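Posted Monday by Liam Lynch

Ticket: wobbly table in the back room, plus sticky patch
Status: still open, sort of

Okay, so Nesrin asked me to write this up properly instead of leaving it in the group chat where it gets buried under lunch orders. This is the pale table, the one we got when the Hirvonen office closed, and it has had two things wrong with it ever since we moved it up against the radiator side of the room. First, it rocks. Second, the top felt tacky when you rested your arm on it, and paper stuck to it if you left it overnight.

1. The rocking

I figured this was the floor. It was not the floor! I turned the table end for end, sat down, leaned on it, and the rock had moved with the table. So it's a leg. I got Bảo to hold one corner while I went around with a folded coaster, and the short leg is the one nearest the door (as it stands now, please don't spin it again). The foot on that one had worked its way up inside the leg. I unscrewed it by three full turns and the wobble got a lot smaller – still there if you write hard with a ballpoint, but you can put a full mug down and walk away.

I did try the felt pads from the Dutus pack before that. Waste of an afternoon. They squash flat by the next day and then you're back where you started, only with fuzz on the floor.

2. The sticky patch

My guess is old polish. Jasper remembers somebody going over it with a spray called Nirano back in November, and it would make sense that it never really cured. I tested a spot on the underside with warm water and one drop of dish soap, wrung the cloth out hard, and wiped along the grain. Then a clean damp cloth, then a dry one. No change in color underneath, so I did the top the same way. I let each section sit for 20 minutes before touching it again. The middle took two rounds.

It's a nice top, by the way, and I'd never looked at it properly until I had my nose an inch away from it. The grain is really fine and close together, and across the middle it goes into these soft waves. Wiping along it means your hand ends up following a bit of a curve, and I'd keep doing that if you take over from me.
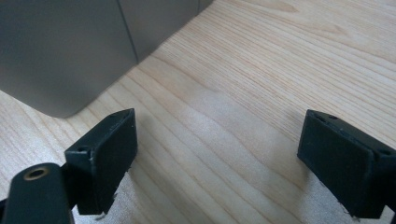 3. What's left

The foot needs something to stop it creeping back up. Hatice suggested plumber's tape around the thread and I'm happy to try that first.

I have not sanded anything. Jasper wants to take 800 grit to the middle and I'd like him to wait a week and see if the tackiness comes back, please, Jasper. You can't put wood back on.

Until I close this, could everyone use a coaster and skip the spray? A barely damp cloth is plenty. If paper sticks to it again, add a note under this ticket and tell me which end you were sitting at.

Update, 4:15 pm: Bảo found the plumber's tape. It was in the drawer with the batteries. I'll do the foot tomorrow before people come in.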